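Events > Open Days > Betport > Speaker Notes
Programme | Getting here | Talks | Notes | Contact
December. Notes by Zoi Petridis, cell engineering, Lirnier

SPEAKER NOTES: THE ASSEMBLY CELL, OPEN DAY TALK AND DEMONSTRATION

Slot starts 10.40. Talk first, then the walk to the cell, then questions at the rail. Hsiu-ying Hsu runs the cell and has the stop button. I talk. If I am held up, Hsiu-ying starts the demonstration at 11.15 without me and these notes go to whoever is standing nearest.

Slide 1. Title

Say who we are. Lirnier builds small assembly cells for firms that make many kinds of part in short runs. The Betport site does the trials. Most visitors will have come through the Litton hall first and will have seen the fast packing line. Tell them this one is slow and that they will be able to follow each move.

House rules: stay behind the painted line, bags on the rack, no leaning on the rail. Photographs are fine. Phones on silent, as the cell gives its warnings by tone and Hsiu-ying needs to hear them.

Slide 2. What the cell is for

The job is picking up parts that differ in size and thickness, and putting them where they belong in relation to each other. A person does this without thinking. The arm needs three things settled beforehand: where the part is, where to hold it, and what else is close enough to be knocked.

Don't spend long here. The group from Chung are production people and know the argument. The school group will want to see it move.

Slide 3. The figures

The trial has logged 1592 picks since the fingers were last changed. Of these, 485 were with the long block, which is the awkward part. Read the numbers out slowly, they are small on the slide.

If asked for the failure rate: we do not quote one yet. The stops in the log have mixed causes, and operator stops are recorded under the same code as missed grips. Hsiu-ying is separating them by hand. Offer to send the result on, and take an email address on the clipboard.

Slide 4. Why coloured parts

Somebody always asks. The colours let us tell the parts apart at a glance and match what we saw with the log afterwards. They also give the vision software an easy start. We intend to repeat the trial with parts all of one colour, and we expect that to be harder. Do not promise a date.

Slide 5. The view from the wrist

Leave this slide up for a full minute. It is the view the visitors cannot get from the rail, so let them look before you speak.
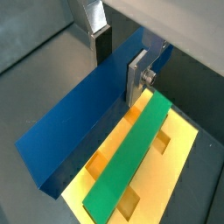 Slide 5: Blue block between the gripper fingers, with the slotted yellow board and green strip alongside.

Points to make, in any order:

The block is being held near one end. Choosing the grip point on a long part is a compromise. Near the middle, the weight is balanced and the part has less tendency to tip. Near an end, the arm may keep clear of other things on the table. The planner scores both and the operator can overrule it.

The fingers are metal and the contact is made at a dark pad on the fingertip. Ask the audience what would matter most in a pad. They usually say strength. The answer we want is friction: more friction lets us use less force, and less force marks the part less. Mention the scuffs on the top of the block. Scuffs like those are what a customer would send back, so surface marking is written up separately from dropped parts.

The second finger comes down close to the yellow board. Clearance next to a thin flat part is a worry for us. A fingertip that touches the edge of a sheet can shift it without tripping the force limit, and every later position is then out by the same amount. The software will carry on quite happily. We deal with it by taking a fresh view before each new pick and comparing it with the last one.

The green strip lies across the board, over the inner edges of the slots. Use it to explain covering. A camera that looks for a full rectangular slot will not find one if part of it is hidden, so the software works from the edges it can see and fills in the rest. Point at the slots on the slide, then at the strip. The school group gets this quickly.

The arm's own housing fills the top right corner. A wrist camera always gives up some of its view to the machine carrying it. We mask that area out in software.

Light: the top of the block is bright blue and the side is nearly navy. Same part, same colour, two quite different readings. We had early trouble with the software treating the side of a block as a second object. The fix was to fit the shape first and the colour afterwards.

(Pause. Drink some water. Check that Hsiu-ying has given the nod from the door.)

Slide 6. Sequence for the live run

Keep it plain. Look, choose a grip, approach, close, check the force, move, look again. The cell repeats this 6 times in the demonstration and then parks.

The approach is the slowest part by design. The arm stops short above the part and takes one more view before going down. Visitors often think it has jammed at this point. Warn them, or someone will call out.

Finger closing is set by force and not by distance, so the same program copes with the block and with the thin strip. The strip is the harder of the two to pick up from flat. If it fails, say so, and let Hsiu-ying reset. Do not talk over the reset. People learn more from watching it than from anything on slide 6.

Slide 7. What it does not do

The cell does not pick from a heap. It does not handle anything soft. It does not decide what to build; the order of parts is written by a person beforehand. Last year's talk was vague on this and we had enquiries we could not meet.

Changeover between part sets takes 300 seconds with a trained operator, measured from the last part out to the first part in. The Chung group will ask whether that includes checking the grip settings. It does. It does not include writing a new sequence, which takes as long as it takes.

Walk to the cell

Out by the left-hand door, along the corridor, second bay. Allow four minutes with a full group. I lead, the site guide follows at the back. School group at the front of the rail.

At the rail, in order:
1. Wait until everyone has stopped moving.
2. Hsiu-ying shows the stop button and presses it once, so that they hear the tone.
3. Restart. First pick without commentary.
4. Commentary from the second pick onwards. Short sentences, the fans are loud.
5. Wrist view on the side screen from the third pick.

Likely questions

Does it see in depth or only flat? One camera at the wrist, moved to several positions. Depth is worked out from the change between views.

What happens if a hand goes in? The light curtain stops the arm before the hand reaches the table. Do not demonstrate with your own hand. Hsiu-ying has a length of pipe for it.

Does it learn? The grip scores are adjusted from logged results, offline, and a person approves the new set. Nothing changes while the cell is running.

Is it faster than a person? No, not on these parts.

Price? Pass to sales, cards are on the table by the door.

Finish by 11.50. The next group is from Litton and they tend to arrive early. Put the clipboard back in the tray, and leave the side screen on for them.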